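Search this site Search Go Advanced search

News > Local > Business and Shopping

Housewares swap returns to Sarenton, with more mugs than anyone has hooks for

The spring housewares swap is back in Sarenton this April, and the tables are filling up quick. Doors open at 9 a.m. at the old Bermúdez furniture showroom on the lower end of Mill Road. Same building as last year, different entrance – use the side door by the loading bay, the front one is still being worked on.

Entry is $2. Kids get in free. Bring up to 3 bags of kitchen things in decent shape and take home as much as you can carry. No electricals this time. No knives either, after some back and forth with the building's insurer.

Organizers had 85 tables' worth of sign-ups last fall and had to turn people away at the door by noon. This year the back room is open too, which adds 40 more spots. Those were nearly gone when we called Tuesday's deadline desk – sorry, when we called before deadline. A short waiting list is being kept at the library counter.

What to expect. Plates, baking pans, lots of glass jars. Linens are in the hallway and tend to go early. Cups and drinkware have there own corner, up from a single shelf last year, and it looks like the busiest part of the sale. Plastic cups are welcome as long as they aren't cracked. Chipped china is not, even the nice stuff. Put it in the craft bin instead, where the mosaic class from the adult school picks it over.

Mug trees are the suprise hit. The wooden kind, a post on a base with pegs to hang the cups from. They went out of style for a while, and a lot of them ended up in garages. Now people in the newer apartments by the river want them back – small kitchens, no cabinet space. Asano, the secondhand shop on Second Street, says it can't keep them on the shelf and has been asking customers to bring them in for store credit. The shop will have a table near the side door. It is taking mug trees of any size, painted or plain, missing pegs OK.

A missing peg is an easy fix, by the way. Length of dowel from the hardware store, a little wood glue, leave it overnight. The repair bench will do it for the cost of the dowel while you shop. Wobbly bases take longer and may have to be left till closing.

One tip from the repair bench for anyone using a mug tree with light plastic cups: check the handle first. No handle, nothing to hang. Those go upright on a shelf or in a drawer. Heavy mugs belong on the lower pegs, and spread them around the post so it doesn't lean over onto the counter. 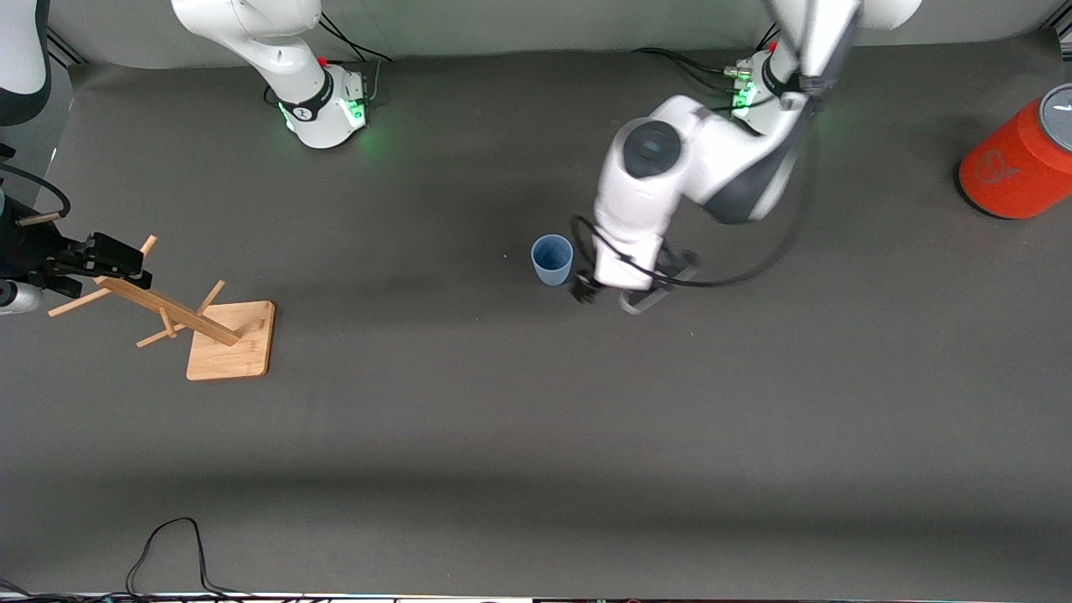 A wooden mug tree with four pegs and a light blue plastic cup.

Plastik, the container store at the mall, is giving away lidded tubs to the first people through the door. One per household. They come in handy for carrying glasses home, so bring newspaper or an old towel for padding. Paper bags with wet bottoms were a problem last year. Several bowls did not make it to the parking lot.

Parking is free in the lot behind the showroom until 2 p.m., street parking after that. The number 3 bus stops across the road. Strollers are fine in the main hall but the back room is tight, and there is one step down to it. A ramp will be put out on request – ask at the entry table.

Drop-off for donations is the evening before, 5 to 8 p.m., at the loading bay. Please wash things first. Pull off old price stickers if you can. Sets should be tied or taped together, lids with their pots. Anything left at closing goes to the Sarenton thrift barn, except for the craft bin.

Cash only at the entry table. Coffee and rolls in the hallway, bring your own mug or buy one there.

Related items
Library extends evening hours through spring
Mill Road sidewalk work moves to north side
Where to take old paint and batteries in Sarenton
Repair bench looking for sewing machines
River apartments: second building opens to renters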